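Scuff mark

A scuff mark is a blemish left on a surface by brief rubbing contact with something else, usually a shoe, a chair leg, or a suitcase belonging to a guest. It is among the mildest forms of damage recognized in household and commercial upkeep, and among the most argued over. The word "scuff" may refer to the mark, to the act of making it, or to a way of walking that parents dislike.

Contents
1 Definition
2 How scuffs form
3 Visibility and color
4 Removal
5 In rental housing
6 In sports halls
7 See also

Definition

Most writers separate a scuff from a scratch by asking where the material went. In a scratch, something has been dug out of the surface. In a scuff, something has been smeared onto it, or the finish has been rubbed until it catches the light in a different way. A scuff made by transfer can often be wiped off. A scuff made by wear can't, although many people will wipe it for a long time before accepting this.

The Plestthorpe scale, used by some building managers, sorts marks into 5 grades. Grade one is a mark that can be seen only by the person who made it. Grade five is a mark that has been given a piece of furniture to stand behind it. Critics have pointed out that the scale measures embarrassment more closely than it measures damage, and it has never been adopted for anything that involves money.

How scuffs form

When a soft material is dragged across a harder one under pressure, small amounts of the softer material can shear away and stay behind. Rubber is the usual source on floors. Heat from the friction helps, and so does a sudden stop, which explains the short dark commas found near doors and at the bottom of stairs.

Soles sold as "non-marking" are made from compounds that leave little behind, or that leave something pale. The second kind works very well on pale floors. On a dark floor it produces a pale mark, and the wearer is left holding a receipt that says otherwise.

On painted walls the process is often reversed. The wall is the softer party, and flat paint in particular will polish when rubbed, so that a shiny patch appears at the height of a passing shoulder or bag. Washing the patch makes it larger and shinier. Glossier paints resist this better, at the price of showing every bump in the plaster underneath.

Visibility and color

A mark is noticed when it differs from what is around it, so plain surfaces show more than patterned ones. Speckled flooring became popular in schools and hospitals partly for this reason. A good speckle will absorb years of traffic without comment, along with dropped screws, crumbs, and the occasional tooth.

White is the hardest case. It shows dark rubber, gray metal rub, and the yellowish outline of tape that was meant to be temporary. It also remains the usual choice for worktops, panels, and display walls, where it is valued for looking clean. The upkeep guide issued by Stovard, a supplier of wall panels, advises customers to pick "the color of the dirt you expect," and then offers the panels in white. 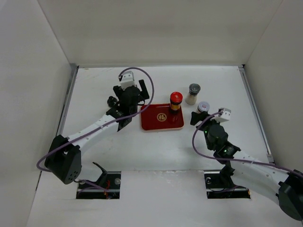 Kenta Kuroda has objected that white gets an unfair press in articles of this kind. A white surface, he argues, picks up no more marks than a brown one; it simply reports them, and people who switch to brown are living with the same scuffs and a quieter witness. He adds that he has white floors at home and would prefer visitors to take off their shoes.

Lighting matters nearly as much as color. Light coming in low across a surface picks out every change in sheen, while light from straight above tends to forgive. Floors therefore look their worst in the late afternoon, when the sun reaches across the room, and look fine again by 8, when it has gone down and the lamps are on. Inspections are usually held in the morning, to the satisfaction of one side.

Removal

Household advice on scuffs is plentiful and mostly consists of things that were already in the drawer. A pencil eraser works on some rubber marks. A clean tennis ball, sliced and fitted to the end of a broom handle, does the same job from a standing position. A damp cloth with a drop of dish soap is less interesting than either and is the usual first step in printed guides.

Melamine foam, sold as a cleaning sponge, removes many marks by acting as a very fine abrasive. It will also remove the finish, given time and enthusiasm. On glossy paint or varnish the result is a dull spot in exactly the shape of the cleaner's effort, and some owners have then gone on to dull the rest of the wall so that it matches.

Solvents are a last resort and should be tried first in a hidden corner. The hidden corner is a fixture of all cleaning literature. It is assumed to exist in every room and to be made of the same material as the part people look at.

In rental housing

Many leases excuse "normal wear and tear," a phrase that scuffs seem to have been put on earth to test. A mark in a hallway is normal. A mark on a ceiling invites questions. Between the two lies a broad middle ground in which deposits are discussed.

In her landlord's handbook, M. Byun recommends allowing tenants one visible scuff per room per year. Ji-hoon Hwang, reviewing the book, called this generous to people with small feet and asked what should be done about corridors, which the handbook doesn't treat as rooms.

In sports halls

Indoor courts collect scuffs faster than any other floor in ordinary use. The hall at Norton switched to shoes-off entry for spectators in March and kept the rule for 2 seasons. During that time the floor stayed bright, attendance in cold weather fell, and 100 pairs of paper slippers were bought and left in a cupboard. The rule was later softened to a sign.

Players themselves tend to like a few marks near the baseline, saying they help with judging distance. Referees don't share this view, having had them mistaken for lines.

See also
Patina
Scratch
Doormat
Baseboard
Security deposit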